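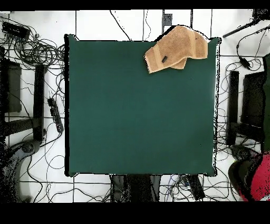
When will the Nornness baths open again?

The doors are due to open in November, with the main pool and the slipper baths both ready for use and the old laundry room following once its roof is finished.

Feb 21, 2019

It's finally happening! After years of boarded windows and a front door that only the pigeons seemed able to get through, the public baths at Nornness have an opening month, a working boiler and, as of last week, a floor. I went along for the first proper look round and came home with dust in my shoes and a head full of tiles.

For anyone new to the town, the baths sit at the bottom of Ropery Lane, just where it bends towards the harbour. The oldest part dates from 1821 and was built for sea bathing, with salt water brought up from the harbour through a stone channel. You can still put your hand in the channel behind the boiler house (cold and gritty, recommended). The main pool hall came much later and the slipper baths later still, and the whole lot has been added to, knocked through and painted over by every generation that had charge of it.

Ama Agyeman, the architect on the repair, took our little group round and answered questions for the best part of the morning. She grew up in Dakness, along the coast, and learned to swim here on school trips.

"I remember the echo more than the water," she told us. "You'd shout your own name and get it back from the far end. When we took the false ceiling down last year I stood in the shallow end and tried it, and it still does it."

That false ceiling is the thing everybody will notice first. It went up to save on heating, a flat white lid on top of the pool hall, and most of us never knew what was above it. What was above it is a long run of roof lights between thin iron ribs, with a little curl at the foot of each rib like the end of a fern. The glass has all been replaced and the ironwork cleaned back and painted cream. Even on a grey February morning the hall was bright enough to read the small print on a paint tin — I know because I did.

The pool itself is 16 metres long, an odd length that will annoy anyone who likes to count in proper distances, and it has been kept that way. There had been talk of stretching it at the deep end, but that would have meant losing the curved steps, and the curved steps are lovely. They're wide enough to sit on, with a brass rail down the middle worn thin by two hundred years of wet hands, or so I'd like to think. Ama says the rail is probably a replacement. I've decided not to hear that.
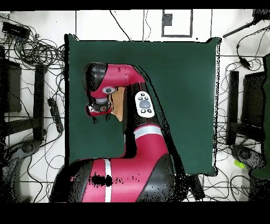
Colour was the subject that kept people writing in to the Nornness office all last spring. The old paint scrapes showed at least four different schemes in the pool hall, among them a pale pink that has its supporters, and in the end the choice came down to what was found behind the lockers: white floor tiles running up to a band of deep, dull green. It's a pairing with a lot going for it. In the hall the band runs all the way round at ankle height, then rises to the shoulder along the wall by the cubicles. I'd been a pink person myself until I saw it up.

The tiles have come from Gikia, a small works inland that still glazes by hand. Getting the green right took a good many goes. The first batches came out too blue, the next too much like a snooker table, and the one that was finally picked has a slight unevenness to it, so that no two tiles next to each other are quite the same. Up close it's like looking into a pond. A few of the old ones were sound enough to go back, and they've been set together by the door to the steam room, where you can compare them with the new ones while you wait for your turn.

There are 15 changing cubicles down the harbour side, each with a half door, a slatted bench and two hooks. Anyone who remembers trying to hang a wet coat, a dry coat and a school bag on a single hook will understand what an advance this is. The doors are the old ones, stripped and rehung. On the inside of the fourth one along, somebody long ago scratched a very good drawing of a herring, and it has been left where it was.

Heating was always going to be the hard part. The old boiler ate money and the hall leaked warmth from every side, which is how the false ceiling came about in the first place. The new plant has been put in by Nutsugah, the heating firm, and takes up less than half the space of its predecessor. It warms the pool first and then sends what's left over through pipes under the cubicle floors. They were running it on test while we were there, and one by one the whole group drifted over and stood on the warm bit, pretending to study the doors.

Then there are the slipper baths, and I can't tell you how pleased I am about these. They were the private tubs people booked by the half hour when few houses nearby had one of their own. My grandmother came every week with her own soap in a tin. The tubs themselves are enormous, deep enough to float in, and the ones that could be saved have been given new enamel. You'll be able to book one again, with hot water included and towels to borrow at the desk for those who forget. Salt water will be on offer too, if the tests on the old channel go well. Ama is hopeful about that and so am I, having lived by this harbour all my life without once having had a bath in it on purpose.

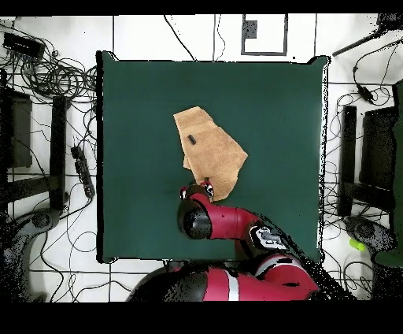

A crumpled tan cloth on dark green.

The laundry room will be last to open. It was added so that people could wash their linen while they were in for a swim, and it has a line of deep stone sinks under a window facing the yard. The roof above it is in a poor state, worse than the survey suggested, and the slates have to come off before anything else can be done. Once it's dry there'll be washing machines at one end and the sinks kept at the other for hand washing, wool blankets and muddy football kit. The drying racks are still there, great wooden things on pulleys that drop down from the ceiling with a terrible groan. They do still work! I was allowed to lower one and I'd happily have gone on all day.

Money for the slates is mostly in place, and the shortfall is to be made up from the early membership list, which opened after Christmas. It stood at 698 names when I asked at the desk. A fair share are from Dakness, whose own pool closed before I was born, and there's talk of the evening bus being moved a little later so that swimmers can get home without running up Ropery Lane with wet hair. If you use that bus, the company is taking comments at the Nornness stop and by post.

Swimming lessons for grown-ups will start in the first week, in the mornings before work and again after tea. You don't need to be able to put your face in the water to sign up. There'll be a quiet hour with the lights low, a session for parents with very small babies, and a cold plunge for the hardy, using the little outdoor tank that most people have been taking for a horse trough. Prices haven't been fixed yet. They'll be pinned up in the porch and printed in this paper as soon as they are.

One request before I stop. The baths are looking for old photographs of the pool hall from before the ceiling went in, especially any that show the far wall, where there's an outline in the plaster the size and shape of a large clock. If you have one in a drawer, or remember the clock, or know whose shed it's in, please take it or the news of it to the desk on Ropery Lane. They'll copy your picture while you wait and give it straight back.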